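Friday, Fumstead rehearsal room, mask workshop notes

Lovely long morning, and I'm still humming from it! We ran the banquet lazzo twice with the half masks on (the new leather ones from Lekota), and the second pass had real breath in it. The old servant's mask still pinches at the bridge, so I'll shave the padding tonight and try again.
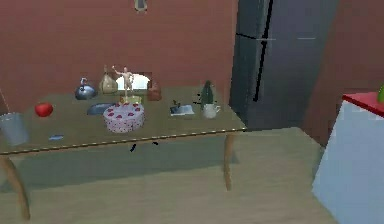

Bjarke thinks the servant should enter a good beat later, after the captain has finished bragging, and he'd like the turn of the head slower too. I tried it and he's right, bother him, though my knees don't love the crouch at that speed.

After lunch we did voice work, mostly vowels, with the masks off and then on. Mine goes nasal as soon as the leather touches my cheeks. More humming, I suppose, and a lower chin.

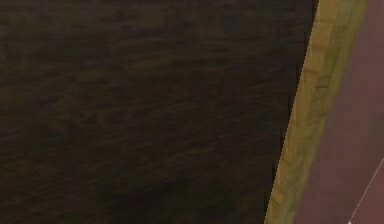
Poppy asked whether we could drop the opening song altogether, as the audience will want a face before a tune. To try Monday, with the drum only.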